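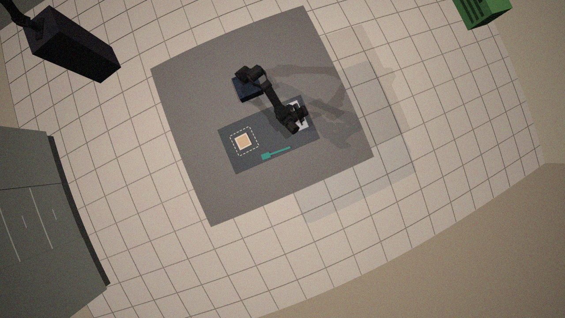

Asnakech Lemma asked in January whether a policy trained only on rendered episodes could be trusted to place a part inside a marked square, and whether the failures would be published too. They are in the set, under the same licence as the rest.

Wubshet: simulated tabletop placement with one arm

Summary
Wubshet holds 3422 simulated episodes. The scene has a tiled floor, a gray platform with a dark work mat, and a black arm mounted beside the mat. The task is to get the small square piece inside the dashed outline. The teal tool and the white plate stay on the mat in every episode.

Method
We compared 2 training recipes. Ralau trains on all episodes with the same weight. Plulstead trains on the same episodes but gives more weight to the last part of each one, where the piece is lined up. Both use the wide overhead view, lens bend included. Don't undistort the images before training - the released weights expect them as they are.

Result
Plulstead placed the piece inside the outline more often than Ralau. The gap was largest when the starting angle of the piece was far from that of the outline. With small starting angles we saw no clear difference.

Splits
The test split has 1018 episodes and the remainder is for training. Each recipe was run with 8 seeds.

Known limits
Shadows are harder than in most real rooms. No real arm was used. Contact between gripper and piece is simplified, so grip force values should be ignored.

Contact
Libor Matoušek, Damurholm. Please give the episode number when reporting a fault.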